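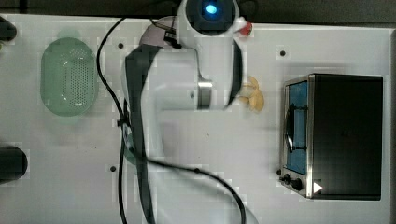 How much play data do you need before a goal-conditioned policy is worth training?

Posted by tmarrow in Robot Learning, 3 replies

I'm trying to copy the setup from the Flollness write-up, where they collect teleoperated play with no task labels, cut it into short windows, and use the last camera view of each window as the goal. They report 845 windows for one tabletop and say it was enough. I have one arm, one overhead camera, one wrist camera, and a kitchen set with a toaster oven, a colander and some food items.

My first run trained fine and the loss looks normal. When I give it a goal view from a window it has seen, the arm goes to the right area most of the time. With a new goal it drifts toward the oven no matter what I ask for. Do I need more data, or am I cutting the windows wrong? I was picking up small red things for most of the session, so I would have expected it to favor those.
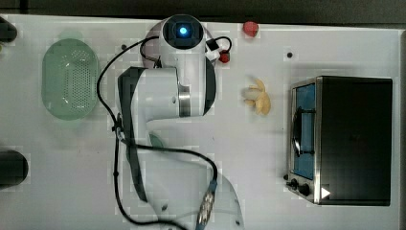

Gomer
More data will fix it. We had 3,000 windows before ours did anything useful. Just keep recording.

Wilson Zapata
I wouldn't record more yet. Check how your windows are spread first. Play data is usually lopsided, and if the operator spent long stretches near the oven, then a lot of your goals have the arm parked there. The policy learns that as the default. Plot the gripper position at the last step of every window. If some 80 percent of them land in one corner, you have your answer. Cut that group down and retrain before you collect anything.

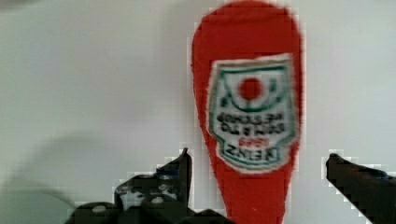
Window length is the other thing I would look at. We used 2 seconds at first and the goals were hardly different from the starts, so the policy could ignore them and still get a low loss. Longer windows helped. Also look at what your wrist view gives you as a goal. With something like the ketchup bottle, which is upside down and takes up a lot of the picture, the wrist camera tells the policy which object and which way up, but very little about where on the table it is. The overhead view has the location. Feed it both as the goal. We dropped the overhead goal once to save memory and new goals got much worse, close to what you describe.

tmarrow
Plotted it. Big clump by the oven door, so I'm going to thin that out tonight and try longer windows. I was only using the wrist view for goals, didn't realize that mattered so much. Thanks.

Nirano
Same problem in July with the Villalba code. Check that your two cameras are synced too, ours were off and it made the goals useless.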